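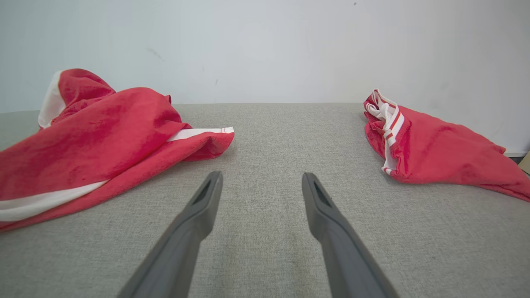
Etville, Jan 6, 2018

Back in the workshop after the break, and back to towels. Corrado had the heating on before I got in, so I'll give him that much.

The plan for the month is on the whiteboard in Corrado's capitals: 300 good demonstrations of towel handling, by hand and by remote, mixed. I asked what "good" meant and he said I'd know one when I did one. I've been at this since September and I don't. A demonstration where I pick up the corner the first time goes in the good pile. A demonstration where I miss, back off, and get it on the second try also goes in the good pile, if Eulalia is sorting, and in the bin if Corrado is. They have never sat down and settled it.

Spent the morning on the remote. Two red towels, both dumped on the grey fabric in heaps, the fingers open and hovering, me squinting at the wrist view trying to work out which bit of white trim belonged to a corner and which was a fold pretending. On the left one there was a nice flat corner lying out toward the middle, striped end and all, practically handing itself over. The right one was a wad. Guess which one I went for first. And that's my whole complaint about this business, really. I choose the easy corner every time because I'm the one who has to do it, and then we say the robot has learned to choose a corner. It has learned what I do when I want my lunch.

I said so to Eulalia and she said that was fine, people choose the easy corner too. Well, yes. But people can also deal with the wad when it's the only thing left, and so far I have watched our trained version meet a wad exactly as you'd expect, by pinching at the middle of it and lifting the lot. Corrado calls that a partial success. My mother would have called it picking up a towel.

The remote itself is no better. There's a lag between my hand and the arm that everyone swears was fixed before the holidays. I end up moving in little pecks, wait, peck, wait, and of course that goes into the recordings with everything else. If the thing ever does get good at laundry it will do it like a nervous hen.

Afternoon was guiding by hand, with my own hands on the arm, pushing it through the motion. Much nicer to do. You can feel when you're coming down too hard on the fabric, and you don't have to guess depth off a screen. But it's heavy at the elbow and I get tired and start cutting the approach short, so the late ones all come in low and from the right. I wrote this in the log. I have written it in the log before. I would like to know who reads the log.

The people from Adow want a look at it when we go to Edstead. They've seen the Sosa video, the one where a napkin gets folded in one smooth go with music over it, and they'd like ours to do that, only with towels, and presumably with the same music. I asked Corrado how many takes he thought the Sosa lot had shot. He said that wasn't a helpful question. I thought it was the only question. I'd sooner see one plain recording with the misses left in than any amount of smooth.

To be fair (Eulalia says I never am) there was one run after tea that I liked. It was the trained version on its own, no one touching anything. It came down beside the trim, stopped, shifted a bit to the left, and closed on the edge cleanly. I hadn't shown it that little shift, or I don't remember showing it. Corrado was delighted and started talking about generalizing. I asked him to run it again from the same heap and he couldn't, because he'd already shaken the towel out to celebrate. So we have one, with no way to tell whether it was skill or the towel lying kindly.

Got 4 sets recorded and labelled before we locked up, number 965 on the last file. Two of those I'd throw out myself. Eulalia will keep them.

Tomorrow I'm going to start every run with the wad and leave the easy corner alone until the end, and write down which is which — whether Corrado wants the column in his spreadsheet or not. My wrist is sore. Must remember to bring the other cushion for the stool, and some milk.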